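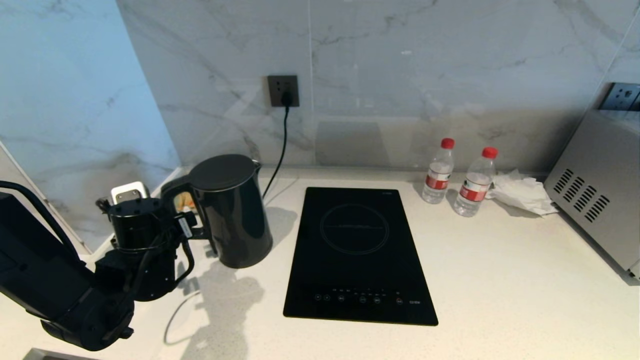 Kettle on the worktop, gripper on the handle.

Home | Data | Downloads | Changes | Contact

# Cleltby Packing Lists

Packing lists for short self-catering holidays, collected from people who stayed at the Cleltby and Cletstead cottages. Each list is what one household packed for one stay, typed in as they wrote it and then matched to a common set of item names.

Print this page | E-mail this page

## What is in it

- 189 lists, one per stay
- 2,745 item rows
- 82 item names after matching
- 16 lists with a second column, filled in at the end of the stay, saying whether each item was used

Stays run from two nights to a fortnight. Most are from the spring and summer school holidays, so there is a lot of swimwear and very little in the way of thick coats. January is thin.

## Files

`lists.csv` has one row per stay: list number, cottage, month, nights, adults, children.

`items.csv` has one row per item: list number, item as written, matched name, quantity, bag. Quantity is blank where the household did not give one. Please don't read a blank as one.

`used.csv` covers the lists with the second column. Values are yes, no and blank.

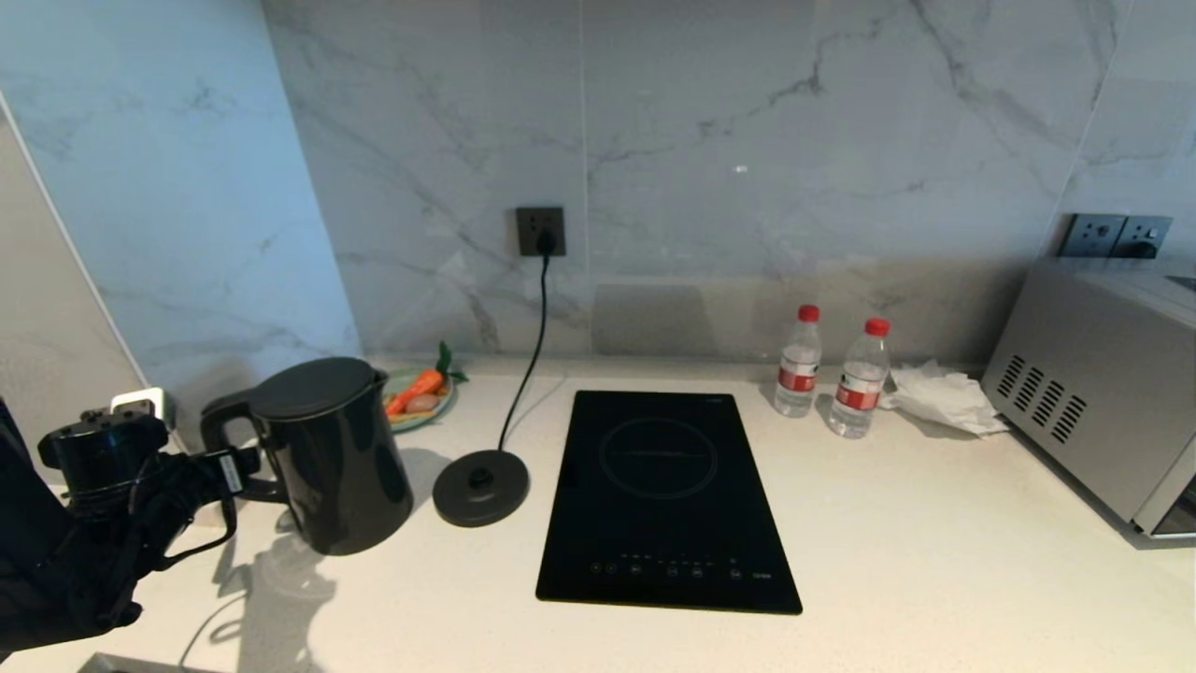 ## Matching

Item names were matched by hand. "Cossie", "trunks" and "swim stuff" all go to `swimwear`. Towels are split into `towel_bath` and `towel_beach` where the list says which, and left as `towel` where it doesn't. Chargers are one name whatever they charge. Food is matched only as far as `food_dry`, `food_cold` and `drinks`.

An earlier version called Ambrose kept toiletries as a single name. The current version, Novo, splits out sun cream, medicines and toothbrushes. List numbers are the same in both, but item rows are not.

## Known problems

- Some households packed from a printed sheet and copied its wording, so certain items turn up in the same order on several lists.
- The bag column is patchy. "Car" is used for anything loose in the boot.
- Cletstead supplied bed linen and Cleltby did not, so don't compare bedding between the two.
- Nappies are sometimes counted in packs and sometimes singly.

## Use

Free to use and share with a credit to Cleltby Packing Lists. Names, addresses and booking details were removed before typing up. Corrections are welcome, with the list number please.

Contact | © Cleltby Packing Lists | Back to top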